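Printed from the Ustmont automation help board
27 October 2026 - posted by Viorica Kolev
Print | E-mail this page

Choosing between two parallel grippers for brick stacking on a UR arm. The Raker holds position better, the Gasser is lighter. Same controller for both. Which spec matters most? 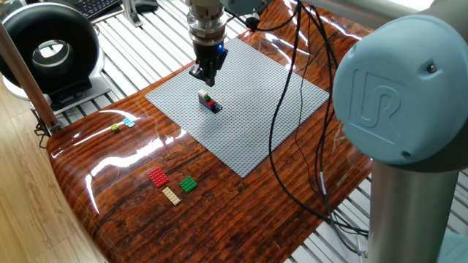 Repeatability matters less than finger length at this part size. With the fingertips just above a small stack on the baseplate, a long finger turns a small wrist error into a missed stud. Measure at the tip.

ginside_dan

Force control. Set a low grip force first,

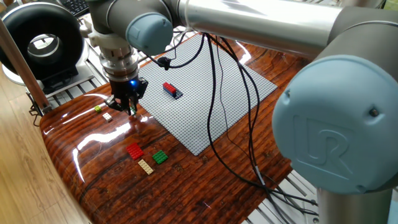

then raise it in small steps until the brick stops rotating. We ran 1,212 cycles per gripper in May and the Gasser dropped 3.
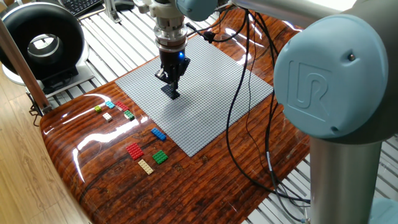
The Raker dropped none but needed a slower approach - check your cable slack before blaming either one.

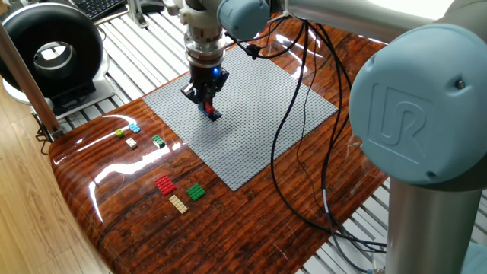 Re-teach the tool center point after every finger swap.

mpk293

Raker. Had one for years, no problems.

E-mail this page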